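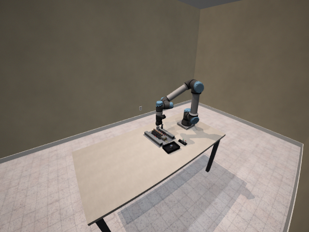 Droltwood, Monday

Glue trials, second batch. Siebe mixed the hide glue last night, 40 g dry to 90 water, left it to soak. Looked fine this morning, bit lumpy at the bottom. Warmed it slowly and strained it through a stocking.

Beech offcuts first. Six joints, clamps on by half nine. Ran out of the long clamps so the last two are under the Tramura weights - not ideal, mark them as such.

Joint 3 slipped while clamping. Left it anyway, label says SLIPPED.

Ash is too dry, I think, drinks the glue. Sized the ends with a thin coat first and waited. Try agian with a thicker mix tommorow.

Šimkus sent the wrong sandpaper. Mohit to ring them, order 605.

Leave everything clamped overnight. Don't move the heater! Break tests after lunch, Siebe has the spring scale.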